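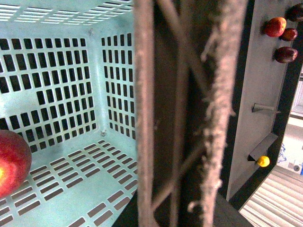

April, 14.30

Fruit sorting, second session. Using the mint-green basket with the slotted sides again, apples going in first. The plastic is scuffed and dusty in places, so wash it before Mariama needs it.

Apple weights logged up to no. 30. Scale reads 2 g high against the Hedden one; corrected in the sheet, old values left in brackets.

Herman to ask Denico about a second basket, same size. Pears tomorrow if they arrive.

HK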